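Plondora Brings Two-Armed Work Cells to Its Wisitdale Returns Center

New program puts robot handling next to the sorting floor and moves staff into teaching, checking and repair roles

WISITDALE, July – Plondora, which receives, sorts and resells returned household goods and clothing, has opened the first of its two-armed robot work cells at its Wisitdale returns center. The program is called Mathias, and it has been in the works since the spring. We're very happy to finally be able to talk about it!

The Wisitdale center employs 34 people. Every one of them will still have a job here when the program is fully running, and most will see their day change in some way. That second part is what this announcement is mainly for, as we've had plenty of questions from families, neighbors and other employers in the area.

Returned goods are hard on machines. A conveyor likes boxes of the same size, and returns come in as whatever the customer had on hand to send back: a sweater balled up in a bag, a cushion, a board with a stand, small parts that got separated from whatever they belong to. Until now all of it went across a sorting bench and through human hands several times. People bend, reach, turn, set down and pick up again, for a full shift.

Each Mathias cell is a walled enclosure with two arms on a shared rail, facing in toward a light-colored work surface. A wrist camera on each arm gives a close view of whatever the jaws are near. Soft items and stiff items go in together on purpose, so the arms are trained on the kind of mix that turns up on the floor.
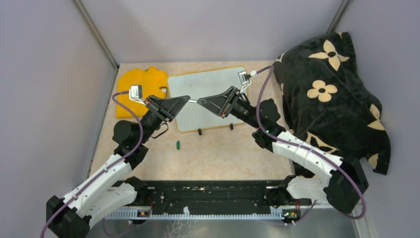 Not everyone was won over by the first briefing, and one longtime sorter put it plainly in the question period: she had heard "it will take the boring part" before, at another company, and the boring part had turned out to be her paycheck. She asked for the staffing promise in writing, and for a say in which tasks go to the arms and which stay on the bench.

Both requests were fair, and both were granted. The staffing commitment was posted in the break room that same Thursday, and task choices now go through a floor group made up of 6 sorters from the day and evening shifts. The group has already sent one idea back. Managers wanted the arms to start with fragile glassware, and the sorters pointed out that glassware is one of the few jobs people like, and that a mistake there is expensive. Garments, pillows and flat household goods went first.

Three new roles come with the program. Cell teachers guide the arms through a task and decide when a try is good enough to keep. Checkers look over finished work and pull anything that should go back to the bench. Cell technicians look after jaws, cables and cameras. All of the openings were offered inside the building before being advertised anywhere else, and training takes place during paid hours. No one needs a technical background to apply. Our current teachers came from the sorting line, and what they bring is a feel for objects: where to take hold of a shirt so it opens up, how a board will tip if you lift it from the wrong end.

That knowledge has been the most exciting part of the whole project for us. People who have handled returns for years know hundreds of small things that were never written down, and now they're explaining them out loud, arguing over them (cheerfully, for the most part) and watching them get tried out a few feet away. 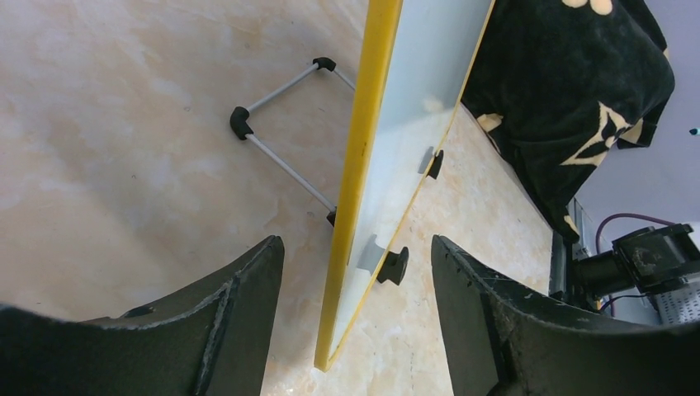

The pace is still modest. A person at the bench is faster at nearly everything, and we expect that to stay true for a good while. The goal for this first stage is to take over roughly 30 percent of the repeat lifting and turning, which is the work our sorters named most often when asked what wears them out by the end of a shift. Sorting decisions, repairs, customer notes and anything unusual stay with people.

Shifts are changing a little too. Sorters can now rotate between bench and cell during the day, so fewer hours are spent standing in one spot. Anyone who would prefer to stay on the bench full time can do so at the same rate of pay, and several people have chosen exactly that.

The mechanical side of the program is being handled with Prastach, which supports the cells on site and trains our technicians. A second cell is planned for the Wisitdale building once the floor group has reviewed the first. No other Plondora location is scheduled to receive one at this time.

Local employers and job training programs that would like to visit are welcome to contact the Wisitdale front office. Tours are kept small and run in the afternoon, when a cell teacher is free to take questions.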